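Storing Bulky Bedding in a Shared Flat
Project report, Home and Living module

Introduction

Our project looked at where bedding goes when it is not on a bed. The flat we worked in, at Vutham, has one tall cupboard for spare covers, blankets and pillows. By October it was full and the door would not stay shut. Marleny Taipe and I were asked to pick a storage problem in a real home, try more than one way of dealing with it and report what happened. Milagros Chambi lives in the flat and agreed to let us use the cupboard as long as everything was back inside by the evening.

What we started with

We took everything out and put it on the beds before measuring anything. There were winter duvets, a pile of fitted sheets with no matching tops, two blankets from Milagros's grandmother and a lot of pillowcases. Part of the problem was that sheets had been pushed into the gaps between larger items and then forgotten. Milagros found a set she thought she had left at her old address.

We sorted by how often each item is used. Things needed every fortnight went in one group, guest bedding in another and winter bedding in the last. Some sheets were too worn to keep and were cut up for cleaning cloths. We did this before trying any packing method, so the results are for a slightly smaller amount of bedding than the cupboard held at the start.

Methods

We compared flat folding, rolling, and stuffing a cover with its own set. In the third method the sheet and pillowcases are folded and put inside the cover, which is then closed up and treated as one soft parcel. Marleny had seen her aunt do it this way.

Each method was used for one week. At the end of the week we asked Milagros to take out a full set, put it back and tell us how she found it. We also wrote down whether the door closed without being pushed.

Results

Flat folding looked the tidiest on the first day. The stacks leaned after a few days and the set at the bottom could not be pulled out without moving the rest. Milagros refolded them twice in the week, which she was not pleased about.

Rolling was quicker and the rolls were easy to tell apart from the front. Thick items did not roll well — the winter duvets came undone unless they were tied, and we had not planned for ties.

The parcels took the longest to make. Once made they were easy to handle, as a whole set comes out in one go. They have no square edges, so they need to be pushed well into the corners or the space behind them is wasted.

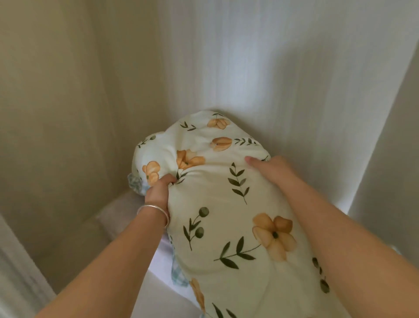 We found it best to put the softest parcels in first and press them to the back, then place the firmer folded items in front. If this is done the other way round the parcels tend to bulge forwards. The door closed without pushing on 6 of the 7 days with this method, compared with 2 for flat folding. We did not get a full week of door records for rolling.

Discussion

A mixture would probably suit this flat. Guest sets could stay as parcels at the back and everyday sheets could be folded at the front. Winter bedding is still the hardest part and may be better under a bed.

Our test was small. One person used the cupboard, and she knew which method we preferred by the last week. We would like to repeat it in a home with children.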